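Troltport TV App: Set-Up Guide
Section 3. Following a show and getting alerts
Last updated 7/5/19

Before you start: you need a Troltport login and app version 298 or later. Older versions won't show the Follow tab.

1. Open the app. Sign in.
2. Tap Search, type the show name. Try "Zasulley" if you just want to test, it has 2,053 episodes so it always comes up.
3. Tap Follow. Star turns solid.
4. Pick what you want alerts for: new episodes, cast news, eviction results (reality shows only).
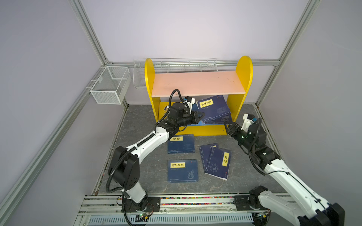

5. Set your time zone. Do this BEFORE turning alerts on or you'll get them at the wrong hour.
6. Tap Save. Wait for the green check.

Note: daily soaps send a lot of alerts. Switch to Weekly Digest if its too much.

Caution: eviction alerts carry the name of whoever left. No spoiler filter yet. Planned for November.

Voting from the app
7. Open the show page during a live vote. Vote button sits under the player.
8. Choose a contestant, confirm. 13 votes max per account per round. Can't be undone.
9. No Vote button? Region not supported, or the lines are closed. Pull down to refresh once, then leave it.

Reading list
Shows based on books, plus author pages, are under More > Reading. Add a title by hand if search doesnt find it: title, author, series, in that order.
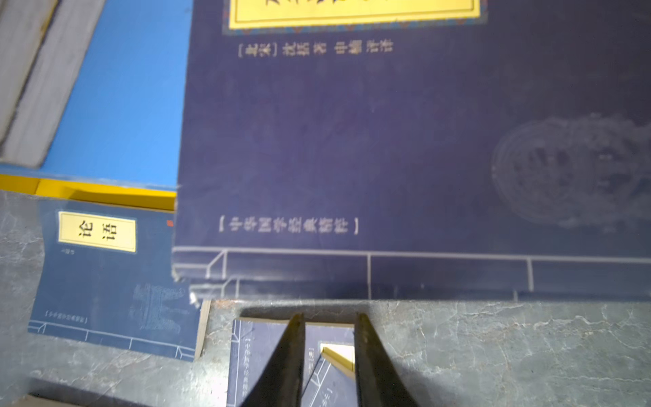

Cover with author line and series line.

10. Tap Add. Shows up under My Titles.

Using a Prudar set-top box? Skip steps 5 and 6, the box sets the time itself. Symonenko remotes: hold Menu for 3 seconds to get to Follow.

Alerts still not coming: sign out, sign in, check phone settings. Then see Section 4.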